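Lendska Opinion Columns: a corpus of political commentary

README, revised October

Contents

The corpus holds 420 opinion columns on national and local politics, gathered from the Lendska weekly and its sister site, Irkbridge. The columns were written by 21 contributors and cover taxation, policing, school funding, immigration, unions, and a good deal of quarrelling over who counts as a conservative or a progressive.

Of the 420 columns, 202 carry labels for stance and tone. The rest are plain text with a headline and a byline code.

How it was put together

Neema Lyimo collected the columns from the archive and removed reader comments, donation appeals and newsletter sign-ups. Kibet Mwaipopo wrote the labelling guide and trained the two labellers, Kipchumba Ondieki and Njoroge Barasa. Each labelled column was read by both. Where they disagreed, Hamisi Lukumay made the call, and the original labels were kept in separate columns of the table.

Labels

stance: left, right, mixed, unclear
tone: measured, sarcastic, angry, mournful
target: the person, party or movement mainly criticised, in free text
scripture: yes if the column quotes or paraphrases a religious text

Stance is judged from the column alone. The labellers were told to ignore what they knew about the author — this was harder with the Irkbridge regulars, whose style is easy to recognise. Sarcasm gave the most trouble. A column that praises a protest camp in mock-heroic language was sometimes marked left by one reader and right by the other, and we have left several of these as unclear.

Files

columns.csv holds the text, one row per column.
labels.csv holds both labellers' choices and the final label.
guide.txt is the labelling guide, version 2.
pages/ has saved copies of site pages.
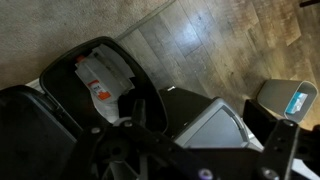
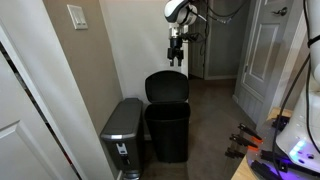 Known problems

Footnote numbers from the original pages are still in the text, usually at the start of a paragraph. Curly quotation marks were converted to straight ones, but a few were missed in the older Lendska pieces. Two columns appear twice under different headlines.

The contributors lean right by a wide margin. Anyone training a stance classifier on this set should balance it with other material, such as the Pladia editorials or the Bajpai letters collection. Neither is included here.

Use

Free for research and teaching. Please don't republish whole columns, as copyright remains with the authors. Corrections can be sent to Neema Lyimo with the row number and the label you think is wrong.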